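Koltness Workshop Notebook
April, 4:40 pm
Entered by Effie Paterson

Search this notebook Go

Handling rules, second attempt. The first set lived on a sticky note and was obeyed about as well as sticky notes are.

Rule 1. Both grippers open before anyone says "go." Starting with one closed gives us an episode that begins with a small puzzle, and Szabo's checker throws it out. We lost 5 that way before lunch, three of them mine.

Rule 2. Fingertip pads get wiped every 40 episodes. Wipe, look for lifting at the edges, write initials. Initials without wiping has been tried and I know by whom.

Rule 3. Soft things and stiff things get separate pass marks. A sock is placed when all of it is inside the box. A cuff hanging over the wall is a fail, however much you liked the rest of the run. Bottles may land on their side. Cables: see below, sigh.

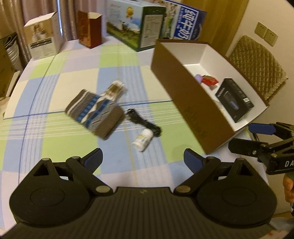

Rule 4. Whatever is on the table stays on the table for the full block. No tidying between takes. Tidying is a virtue at home; in a block it changes the start state and then the log is lying. If something falls on the floor, stop, call it, mark the episode, put it back.

Rule 5. Slow down on the approach. The Wurkeo guide asks for a steady hand over the last 200 mm and I used to think that was fussy. Then I watched my own playback at half speed.

Cables remain unsettled. The draft standard says "coiled object retained," and we've had two readings of "retained" and one argument. For now a loop trailing out of the box is a fail, same as the cuff. I've asked Troltine for their wording and got back a PDF with the page I need missing.

Episode 717 is flagged, don't delete it. Left and right labels are swapped in the log and I want to see if the checker notices by itself. So far it has not.

Still to do: print these rules larger, new pads for the left unit, find the good wipes.

Koltness Workshop | Contact the notebook editor | Back to top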